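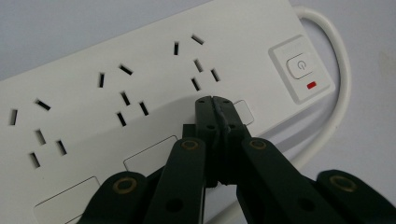

La pinza sobre una regleta de enchufes blanca.

Entrevista a Henk Bosman, responsable de pruebas en Verkside

Henk Bosman lleva años probando herramientas para talleres y almacenes, y desde diciembre dirige en Verkside un pequeño equipo que se ocupa de las tareas que sobran cuando las máquinas grandes ya han hecho lo suyo: recoger cables, vaciar mesas, guardar piezas. Trabaja con dos compañeros, Roel Peeters y Lieven Kuipers. Le preguntamos si las máquinas ya pueden hacerse cargo de eso.

«Depende de a qué llame usted hacerse cargo», responde. «Si me da siempre la misma caja en el mismo sitio, sí, y desde hace mucho. Si me da una regleta con el cable suelto, hablamos otro día».

La regleta es uno de los 23 objetos de su lista. Bosman la considera de dificultad media para el cuerpo y alta para el cable. El plástico es rígido y una pinza de dos dedos puede cogerlo por el canto, pero el cable tira de un lado, se engancha y cambia de forma cada vez. «Una persona lo levanta, nota el peso y corrige con la muñeca sin pensar. A la máquina hay que enseñarle cada una de esas correcciones».

El blanco sobre una superficie clara tampoco ayuda. Según Bosman, los programas encuentran bien un bote rojo encima de una mesa oscura y bastante peor un objeto pálido sobre fondo pálido, donde el borde se confunde con la sombra. Peeters, que prepara los datos, ha pedido más ejemplos de ese tipo. El equipo tiene 3.866 grabaciones hechas con la pinza en la mano, y 596 son de objetos con cable.

¿Por qué a mano? «Porque es rápido», dice. «Coges la pinza por el mango, haces la tarea como la harías tú y queda registrada. Con el brazo tardábamos toda una mañana en lo que ahora hacemos antes del café».

Le preguntamos por el botón de encendido. Pulsarlo con la punta de un dedo de la pinza le parece sencillo; saber si hacía falta pulsarlo, no tanto. Pone el caso de De Graaf, un taller con el que colaboran y donde hay regletas que deben quedarse encendidas toda la noche. «El operario nuevo pregunta una vez y ya lo sabe. El sistema apaga la que carga las baterías y al día siguiente me llaman a mí».

En De Graaf, el brazo hace por ahora una sola cosa sin vigilancia: pasar piezas iguales de una bandeja a otra. Lo demás se prueba con alguien delante. Bosman calcula que doblar ropa o recoger una cocina llegará más tarde que ordenar un banco de trabajo — en el banco al menos se puede decidir dónde va cada herramienta — y no quiere dar fechas.

Tampoco cree que la velocidad sea lo urgente. Kuipers cronometraba todos los intentos hasta que dejaron de mirar la tabla. «Un brazo lento que acaba me sirve. Uno rápido que deja el cable colgando del borde me da trabajo».

Otra dificultad es saber cuándo parar. Una mesa despejada parece el caso más fácil, dice, y sin embargo hubo que grabarla también, con los dedos abiertos y nada que coger. Sin esos ejemplos, el programa tomaba una mancha por una pieza y bajaba a buscarla. 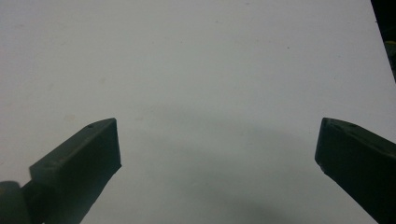 Lo que viene después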